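Wednesday night is shop night at Zallbridge, so I got there early, claimed the good stool and told everyone I'd be done with the PC bench by nine. (I was not done by nine.)

If you've been following along, you know the plan: one arm, one gripper, one old desktop on its side, and a printed board next to it with a spot for each part. I've been calling the whole thing Orach. It started in March as a way to stop skinning my knuckles on old towers and it has eaten every free evening I've had since then!

This week was all about the printed board. Version one had pockets that fit the parts perfectly, and I mean perfectly, which was dumb. A gripper comes in a hair crooked and the part jams on the rim and then the arm just leans on it. So I went back and gave every pocket 2 mm of extra room at the mouth, tapering down to snug at the bottom, and reprinted the lot in plain gray. That's 227 grams of filament, if you're keeping score at home. I am, I pay for it.

The other thing I did was slow the arm way down near the case. There's a lot to snag in an old tower, mostly power leads, and I'd been driving through there like I was late for work. 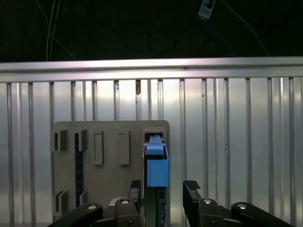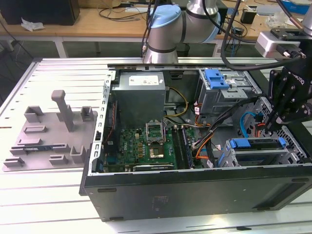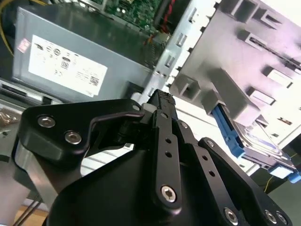 Mafalda Torres thinks I'm going about it backwards, and that I should sort out the cables first and quit fiddling with pockets, because a loose lead will beat a nice taper every single time. She also wants me to log the motor current on every grab so I can tell a snag from a heavy part. Okay, fine, the current thing is a great idea and I'm stealing it. The cables I'm still stubborn about. I want the arm to cope with a messy case, and tying everything back feels like cheating (ask me again in a month).

Next up is a long run, 200 grabs with the new speed settings, logging turned on this time. I also need to redo the finger pads in something softer. Dean Greenwood has a sheet of rubber he says I can cut up, so that's Saturday morning spoken for. If anybody has a favorite glue for sticking rubber to printed plastic, leave it in the comments, I've tried two and hated both.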